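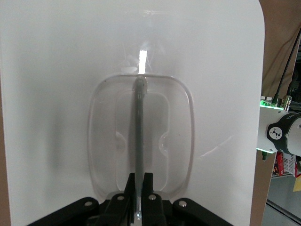
How long should the operator pause between closing the gripper and starting the lift?

Half a second is enough. A longer pause gets learned as part of the task, and the policy then sits over a closed grip waiting for a cue that never comes.

**Sep 26, 2022, Zovanham, bench session, project Inside**

Both arms driven by remote control from the Galli leader pair. Recording through Hotine, wrist cameras plus the fixed view over the table. Joint positions logged at 10 Hz, same as in August, so the sets can be merged if the wrist views turn out comparable.

Task as written on the sheet: right arm takes the object, left arm deals with the lid, object goes in, lid goes back on. Block planned at 30 demonstrations. Start positions to be varied by hand between episodes, object and container both.

Before starting:

- zeroed both leaders, right one needed it twice
- checked gripper closing force at the low setting
- wiped fingertips
- episode counter carried over from last block, first new episode is 789

Notes on the operating itself.

The right arm is easy. Approach low from the side, close, wait the half second, lift straight up. With the soft pink egg the fingers can close a little off centre and the grip still holds, so do not waste time correcting. Corrections near contact are the worst thing in the August data: small back-and-forth movements with no visible reason for them, and the policy reproduces the dithering faithfully.

The left arm is where the time goes. The lid has a grey clip at each short end and the operator has no force feedback, so the only guide to contact is the view. Come down over the middle of the lid, stop short, check alignment with the long side, then move out to the clip. Going directly to the clip from the parked pose saves time but puts the forearm over the lid in the fixed camera and the clip can't be seen at all.

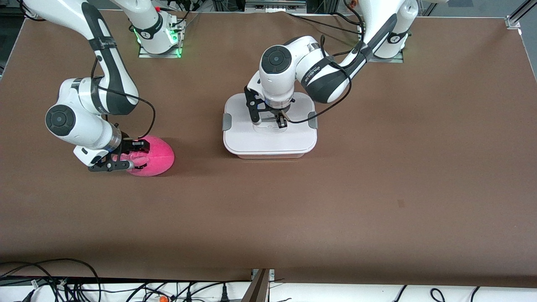 Egg to be placed further forward than the container for this block, with clear table between the two, so that the arms do not have to cross during the first half. Crossing is allowed after the lid is off. If the elbows come close, stop the right arm and let the left finish. Do not stop both, as a stretch with neither arm moving is trimmed by the Hotine export and the timestamps then jump.

Clear containers are a separate problem. Against the white panel the walls nearly vanish and what remains is rim and glare, and the glare moves with the wrist. Operators steer by the rim without noticing. I would keep the clear ones in a block of their own, with the lamp position noted on the sheet, and leave them out of the first training run.

Rules for discarding, agreed for both operators:

- object dropped and picked up again: keep, tag as recovery
- lid pushed across the table by more than its own width: discard
- leader slips in the hand: discard
- pause over 10 seconds for any cause: discard

Recovery episodes must be tagged at the time. Going back through August to find them took most of an afternoon and I still do not trust the result.

To do: longer lead on the left leader, it pulls at full reach. Ask for the leader zeroing to be logged with each episode. Tidy the cables below the front edge of the table before the next block. Copy the discard rules to the sheet on the bench.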